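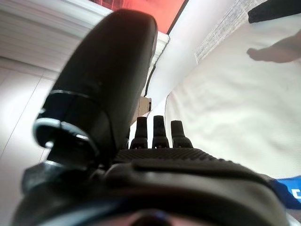

December 25, 2021: kiln log and other notes

Firing began at dusk yesterday and the kiln is now in its cooling phase. No attempt to open it today. The lid stays down until the inside reads below 100, and I will write the results up separately when I have pots in hand.

The program was the slow one: a long low hold to drive off water, a moderate climb through the range where the clay changes over, then a faster climb to the top. The hold went longer than planned. I had the peephole plug out and held a cold mirror over the hole, and it was still fogging at the point where the controller wanted to move on, so I paused the program and gave it more time. The two large jars were thrown thick at the foot and I trimmed them less than I should have. If either one has cracked, that will be where.

Kiln is the old top loader. Three shelves, the bottom one slightly warped. I keep turning it over between firings so the warp works itself back, and it does, a little. Kiln wash was flaking on the middle shelf. Scraped it outside with a mask on, rubbed it down, put on two thin coats and let the first dry completely before the second. Previously I used one thick coat and it came off in plates.

Glaze test, main purpose of this load. Clay is Falloria stoneware, the gray body, from the bags bought in July. The base recipe is the same as the last load, with the iron raised in steps. Tiles are marked on the back in oxide with the step number. All dipped for the same count, all from the same bucket, sieved twice. I stirred between tiles because the iron settles quickly and last time the later tiles in the row came out paler than they should have, which made the whole row useless.

Second test: the Jirkora frit substituted for the usual one, weight for weight. I do not expect this to work without changing the silica. The published analysis shows more boron, so it should melt earlier and run more. Those tiles are on the bottom shelf, each standing in its own saucer of scrap clay. A run of glaze onto the shelf costs an afternoon with a chisel and I have spent that afternoon before.

The third thing in the load is the bowl in the Đồng shape. I have been calling it that after the label on the plate I measured it from, which is the only writing on the plate. Foot is tall and narrow, wall goes out almost straight, then turns up late. On the wheel the late turn is hard to hold. The wall wants to open while the clay is wet and the rim sags overnight. What improved it was leaving the wall heavier under the turn and drying it upside down on a foam ring as soon as the rim could take the weight. Of six thrown, two survived to the bisque. One of these is in the kiln. The other is held back in case the glaze is bad.

Measured before glazing: shrinkage from wet to bisque matched my chart within what my ruler can show. I should get calipers. I write this every winter.

Power. The meter was read at the start and will be read again at the end. Elements are getting old. The climb from 800 upward was slower than in July with a similar load, and the controller had the relays on almost continuously near the top. It did reach temperature. The cone pack will say whether it did the work. I looked at the cones twice through the dark glass; on the second look the guide cone was down and the middle one had started to lean. Shut off by hand once the tip was level with the base.

Element resistance to be checked cold, with the plug out, before the next firing. If they are off by more than a tenth I will order a full set. Replacing single elements does not work well in this kiln, as the new ones carry the load and age fast.

Notebook matter. Cooling rate for this load is uncontrolled, kiln off and plugs in. For iron glazes a slow cool through the upper range would give more crystals and a duller surface, and I would like to see that, but not in the same firing as a recipe change. One thing at a time. Next load repeats the best tile from this one with a hold on the way down.

Recycling bucket is full. Slaked scraps are spread on the plaster bat under a cloth. It is cold in the shed and they will take most of the week. Bat was damp on the underside when I lifted it, so I have stood it on two battens to let air under.

Rest of the day: dinner at noon, dishes, a walk to the end of the road and back in light rain. Read the chapter on ash glazes in the Jakisance handbook again. The table of wood ashes is useful but it does not say whether the samples were washed, and without that the numbers are hard to apply. My own ash is from the stove, mixed wood, unwashed, sieved once. It is in a lidded tub on the high shelf. Rubber gloves when handling it; it took the skin off my knuckles the first year.

Evening. Kiln reading 410 and falling. Touched nothing. Shed locked.

To do
Calipers
Kiln wash, dry mix, small bag
Check thermocouple sleeve for cracks
Relabel the iron bucket

Recent entries
Bisque load, cracked feet
Cleaning the extruder
Throwing off the hump, second try
Why the white slip peeled
July firing, full notes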